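Why I'm Not Buying the Besen Laptop Story Yet

I've had four people ask me in the past month if they should replace a perfectly good laptop with one of the new ARM ones. Three of them had watched the same Besen launch video. My answer has been "wait" every time, and since I keep typing the same paragraphs into chat windows, I may as well put them in one place.

I should say up front that I like the hardware. I borrowed a Besen from the office for most of May and used it as my only computer. It's light, it stays quiet, and it wakes up before I've finished lifting the lid. None of that is in dispute. What I doubt is the claim on the box that "all your apps just work," because mine didn't, and I don't run anything strange.

What I mean by "work"

The sales pitch leans hard on emulation. Software built for the older chips gets translated on the fly and supposedly you never notice. For a text editor or a music player I'd agree, I didn't notice. But a translated program is still doing extra work, and the makers would like you to look at the benchmark chart and skip past the footnote where it says the tests were run on native builds.

I have one job that I use to judge any computer. It's a batch export in Sembiring, the document archive program we use, and it turns a folder of scanned pages into searchable files. Our test folder has 224 documents in it. On my old machine, a dull gray thing with a fan like a hair dryer, it takes 40 minutes. On the Besen it got through 211 of them and then stopped with an error that said only "operation could not be completed." I ran it again overnight and it stopped at 211 again. Whatever is in the next file, the old laptop has never minded it. 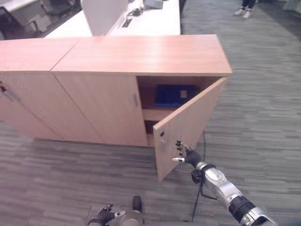 The low cabinets at the office.

Sembiring's support people were polite. They told me a native version was "on the roadmap," which is a phrase I've been hearing from software companies for as long as I've had a job. I asked if there was a date. There wasn't one.

The driver problem

Emulation can cover for a lot of old programs, but it doesn't cover drivers. A driver talks to the system at a level where translation isn't on offer, so somebody has to sit down and build a new one. If your scanner is five years old and the company that made it would prefer to sell you another scanner, guess how high that is on the list.

Our scanner is a Cledano. It has worked without complaint for years. Plugged into the Besen, it showed up as an unknown device, and there it stayed. The Cledano download page has a long menu of systems to choose from and ARM isn't one of them. I found a forum thread where people swore that a generic driver did the trick. It did get me a picture out of the flatbed, at one resolution, with no document feeder. I don't call that support.

The usual answer is that this will all sort itself out once enough machines are sold. Maybe so. But the developers say they're waiting for users, and the users are being told the apps are already there, and I don't see why I should spend my own money to settle the argument for them. We've been through this with phones. A platform can have good chips and a nice interface and a loyal crowd, and still spend years waiting for the one bank app that never shows up.

And the battery

Fine, the battery is very good. I got through full workdays without the charger and stopped carrying it. I would only point out that the best days were the ones when I stuck to the browser and mail, and that on the Sembiring days I was hunting for an outlet by late afternoon like always — the same outlet, even.
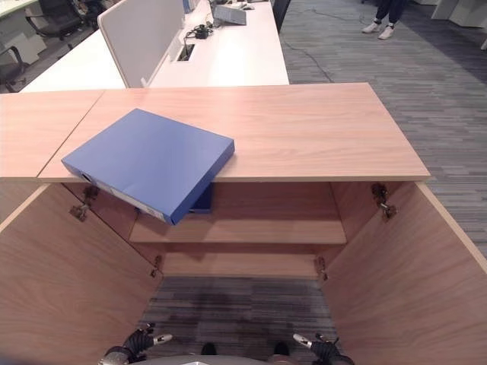

What I'd check before you buy

Write down every program you opened in the last two weeks, including the ones you're embarrassed by. Then look up each one on the maker's own site and see if it says native, emulated, or nothing. "Nothing" should count as a no.

Do the same for anything with a cable. Printers seem mostly OK. Scanners, label makers and audio gear are where I'd expect trouble. VPN software too: the Skambridge client we use at work installed with a cheerful green check mark and then refused to connect until I'd moved to a beta build, and I had to ask twice to get that.

Find out about returns, and open the box while you can still send it back.

If your list is a browser, mail and video calls, go ahead, you'll probably be happy with it. I gave the Besen back at the end of the month and went back to the hair dryer. I'll try the export again when Sembiring ships its native build, and I'll post the result either way.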